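Last updated November

# Setting up a plate-and-object task with the Tunau two-arm kit

Tunau sells this kit as a package: two arms, two grippers, a wrist camera for each side, and a license for the Pumance recording software. Briltberg ships it and handles repairs. These steps cover a first pick task with a plate and a soft object, once the arms are bolted down and powered.

## 1. Cover the table

Lay the green cloth over the whole work area and clip it underneath. Pull it toward you until the folds near the front are gone. A little waviness at the back edge does no harm.

Put the plate down in the middle, where both arms can reach it without stretching. Leave the objects off for now.

## 2. Check the wrist cameras

Open Pumance and go to **Devices > Wrist**. Bring up each side in turn. You want both fingertips in view, with some of the table behind them. If the housing blocks the tips, loosen the camera clamp a quarter turn, tilt it, and tighten it again.

Then bring the grippers together over the plate, slowly, and watch both feeds.

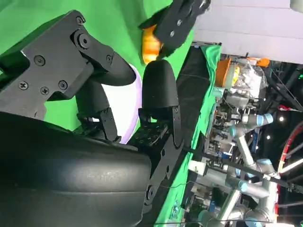 One reader wrote in to say that the clamp on the left side slips after a long session, and that a thin rubber washer cured it. The washers in the Tunau spares bag are too thick for this. Any hardware store will have a thinner one.

## 3. Set the grip force

The force slider runs from 0 to 100. The factory setting is 69, and that is too high for soft things. Start at 6 and go up a step at a time until the object stays put when you lift it.

Use a soft object for this part. Get it well back between the fingers before you close, then raise the arm a few inches and hold it there. A slight squeeze is fine. If the object folds in the middle, back off.
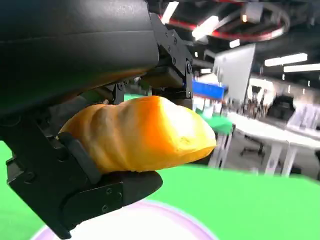 *Tunau Kit Handbook, p. 282*

The handbook has a force table on that page, but it was written for the older fingers. Treat it as a starting point. We ended up lower on nearly every soft item.

Save the setting under the object's name. Pumance doesn't warn you before it writes over an old one - so check the list first.

## 4. Practice close work between the arms

With both arms over the table, turn the speed down to the lowest setting. Bring one gripper in from above and keep the other one still. Move only one arm at a time until you are used to the delay.

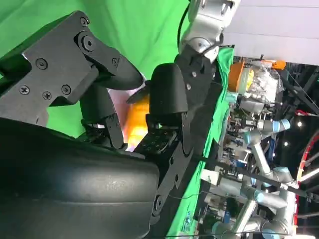 Stop if the finger brackets touch. The software will let you keep pushing, and a bent bracket has to go back to Briltberg. Repairs took longer than we would have liked.

## 5. Lay out the full task

Now set out the objects for the real run. Small ribbed ones are a good choice, as the fingers have something to hold on to. Keep the plate clear and leave enough room on each side for a hand to come down over the object.

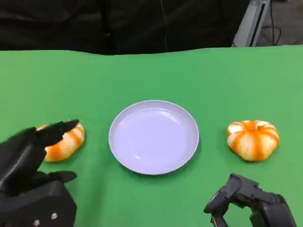
*Two striped pumpkins, with the plate between them.*

Press **Record**, run the task, and press **Stop** before you reset anything on the table. Pumance saves each run as its own file. Delete the bad ones as you go.

## Worth buying?

The arms and grippers are well made and the camera clamps are the weak spot. We also tried the Oyewole kit, which has better clamps but no force slider. For soft objects we would still pick the Tunau. Ask Briltberg for the newer handbook when you order.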